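Ticket: Wrist view goes soft above the fingertips, grip pads shedding
Queue: Gripper comparison
Status: Open, waiting on parts
Hardware: Kuroda two-finger gripper with textured black pads, Dendex wrist camera, Wusex controller
Compared against: Draroline gripper, smooth pads, same arm

Problem as first reported: during soft-object runs the Kuroda closes late or not at all on pillows and cloth. The Draroline, on the same arm with the same program, closes on time. Wrist views with the Kuroda fitted:
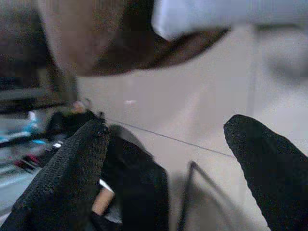
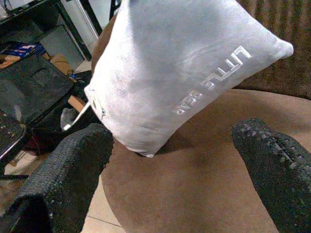

Both with the fingers open.

Monday, first pass

Ran 24 grasp attempts with the Kuroda on the soft set. 9 of them ended with no close command sent. The rest closed, but later than they should have. Swapped in the Draroline without touching anything else and ran another 24. All of them got a close command.

That looked like a gripper fault, so I checked the gripper first. Opened and closed it by hand from the Wusex panel, no load, full travel each way. No stalls, no error codes. Current draw looked normal. Put it back on the arm and the late closing came back.

Second pass

Moved on to the camera. The Dendex focus is set by hand with a small ring and a lock screw. The lock screw was loose. Anything close to the lens and above the fingertips was a smear, and the close trigger depends on seeing an edge between the fingers. Set focus again at 160 mm, tightened the screw, ran the Kuroda again. Missed closes dropped to two in 24. Better, still not the same as the Draroline.

Third pass

The Kuroda fingers are wider than the Draroline ones and take up a lot more of the bottom corners of the view. The finger mask in the Wusex was drawn for the Draroline and I had never changed it. So the controller was treating the inner edge of each Kuroda finger as part of the object. With a dark object between dark fingers it has no clean edge to work with at all. Light-colored items were mostly fine, dark cloth was the worst.

Redrew the mask with the fingers full open, half open and closed. The Wusex only stores one mask per tool, so I used the full open one and added a margin of 8 pixels. Saved it under a new tool name so it doesn't overwrite the old one.

Ran the soft set again. No missed closes. Two late ones, both on dark cloth.

Pads

Separate issue but I'm keeping it in this ticket. The Kuroda pads leave black crumbs on light fabric. Wiping them with a damp rag before a run helps for a while, then it starts again. The Draroline pads don't shed, but they slip on plush if you pick near a corner. For pillows I would still take the Kuroda. For thin cloth I don't see much difference between the two — both drop it if the pinch is shallow.

Asked the supplier whether there is a harder pad that fits the same fingers. They say yes, same screw pattern, and a set is on order.

Things tried that made no difference
Lowering the arm speed on approach.
Swapping the camera cable.
Restarting the Wusex between runs.
Raising the exposure. This made the dark cloth easier to see and washed out the light pillows, so I put it back.

Still to do
Fit the harder pads and repeat the full set with the new mask.
Put thread lock on the Dendex focus screw and check it again in July.
Try a lighter finger cover on the Kuroda to get some contrast against dark items. If it frays or catches on loose threads, drop the idea.
Ask Wusex support if more than one mask per tool is planned.

Please don't load the old tool file with the Kuroda mounted. The new one is in the same folder and has "wide" at the end of the name.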